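Shared Workshop, Trillville
Notebook: Cetine cup handling build
Entry 17, March
Entered by K. Tsoukalas

Work resumed at 4 p.m. The purpose of the session was to continue the cup removal task with the paired hand-held grippers and to settle the approach height before further recordings are made for the arm.

The setup is unchanged from the previous entry. The table stands on the gray mat between the two aluminum rails, and its position is not to be altered without a note in this book. The finger pads on both grippers are the second Mastavo set. The first set was withdrawn after the left pad began to lift at one corner. It is in the parts drawer, labeled, and should not be refitted.

The procedure for the right gripper was revised. Closing low on the stack tends to bring two cups up together. The operator now closes on the top cup only, just under the rim, and pauses before lifting. The left gripper stays open and clear of the holder until the right has withdrawn.

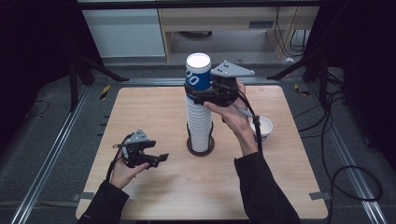
Right gripper closed on the top cup of the stack; left gripper open.

Total recordings held for this task now stand at 153. Of those made this session, 17 were set aside for review. In most of them the cup was released at a slight angle and the fingers dragged on the rim as they opened. In two, the holder shifted on the table during the lift. A thin rubber ring under the base has been proposed. I would prefer to try it before anything is screwed down, as the table is also required for the tray task.

Grip force remains a matter of judgment. The cups mark easily, and a marked cup does not nest properly when it is returned to the stack. Marked cups are to be discarded at the end of each session. Replacements are on the lower shelf.

The right gripper lost its signal once, for a few seconds. The connector was reseated and the fault did not recur. I have not established whether the cable or the socket is responsible. The spare cable from the Atallah build is the correct length and may be used for comparison.

Outstanding:
Cut and fit the rubber ring, then repeat the lift from a full stack.
Compare cables on the right gripper.
Review the recordings set aside and delete those with a shifted holder.
Enter the revised closing height on the task sheet.

Session closed at 7:10 p.m. Grippers returned to the charging shelf.
K.T.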